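The Slow Arrival of the Machines at Priter

8 Jul 2021

When I first wrote to Priter asking whether I might come and watch people work alongside the new system, I got a very kind reply warning me that there wouldn't be much to see. Most of the job these days, the reply said, is showing a machine how a person handles ordinary things, a cloth or a bunch of flowers, and doing it again and again with great patience. I like watching patient people, so I went anyway, and I stayed a good deal longer than I had meant to.

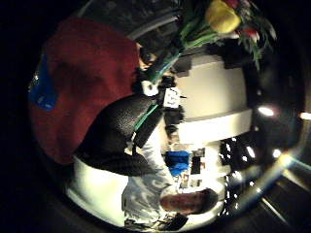
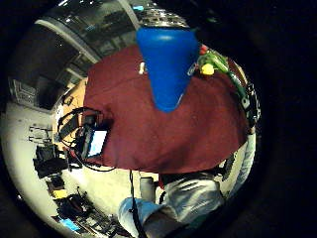
Bartosz Stępień has worked here for 11 years, long enough to remember when every order was set out, checked and packed by hand from start to finish (and long enough to have the sore shoulder to go with it). Priter puts together table settings and small decorations for hotels and parties, and for most of its life it has run on quick fingers and a great deal of coffee. Then in March the company brought in Wemus, a sorting and packing system, and everybody had an opinion about it before it was even plugged in.

"I thought I'd be gone by summer," Bartosz told me, quite cheerfully, over a sandwich he kept forgetting to eat. "My wife thought so too. She had started looking at the want ads for me!"

He is still here, though his day looks very different. He used to pack from the minute he arrived. Now he spends his mornings teaching, which means doing a task slowly and cleanly while it is recorded, then doing it over with everything moved a little. In the afternoon he looks through whatever the system couldn't manage. Last month it set aside 565 items for a person to deal with, and he can tell you stories about a surprising number of them. Soft things are the worst, he says, and anything shiny comes a close second.

The heavy lifting has gone, and he doesn't miss it one bit. What he does miss is the talk. Packing was done side by side at a long bench, and you could gossip for hours without slowing down. Teaching needs your full attention, and some of the older hands find it lonely. Two of them asked to go back to packing the odd-sized orders by hand, and the company, to its credit, said yes.

Pay was the other sore spot. For the first few weeks the teaching was treated as a favor, something squeezed in between real jobs, and there was grumbling. It has its own pay grade now, a little above packing, and the grumbling has moved on to the parking lot.

Before I left, Bartosz wanted to show me how he folds a napkin when he isn't teaching anyone. He did it so fast that I had to ask him to do it again, and he laughed and went back to his sandwich.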